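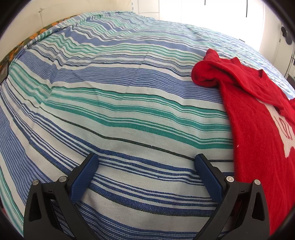 A reader who signs only as "old batch" wrote to me that I am wrong about waiting lists, and that a person at number 65 should unpack the books and start to study for next year. I thought about this comment for two evenings. I still don't agree, but I understand better why someone would say it.

In my last post I told that I got number 65 on the waiting list for the master's program in water engineering at Pitmont. The entrance test was in June. My score was 437, and the last person who was admitted directly had a score only a little higher. So I am close, but close doesn't give you a student card.

The reader's argument is simple. Pitmont has 100 places, and in the reader's year the list moved by 12 names and then stopped. If it is the same this time, I have no chance. This is fair. But in that year there was only one round of admission, and now there are two. After the first round, people who also have an offer from Hokwood must choose one of the two schools and give up the other. Many will choose Hokwood, where the tuition is lower and the dormitory is next to the labs. I would choose it also, if my score in the second paper was better.

About the second paper I want to write a few words, for those who will take the test next year. I prepared with the Bilach books, the old edition, and they are good for mathematics and fluid mechanics. For the second paper they are too thin. The questions on soil were longer than anything I had practiced, with two tables to read before you can even begin. I spent too much time on the first table and left the last four questions empty. My advice is to do old papers with a clock from the beginning, also when you feel you are not ready. I began with the clock only three weeks before, and it was late.

Another thing which the comment mentions is the form for the waiting list. The reader is right here and I was wrong. I wrote that your name stays on the list automatically. It doesn't. You must log in and confirm that you still want the place, and if you don't confirm, your name is removed and the next person moves up. I have corrected the old post. If somebody read it before the correction, please check your account – the button is under "Status", not under "Documents", where I was looking for it.

In the meantime I keep my work at Voyle, four days a week, and I have asked if I can stay until the summer. They didn't answer yet. I also opened the soil book again, so perhaps the reader has won half of the discussion.

The second list comes in the new year. I will write the number here, good or bad.

21 December 2019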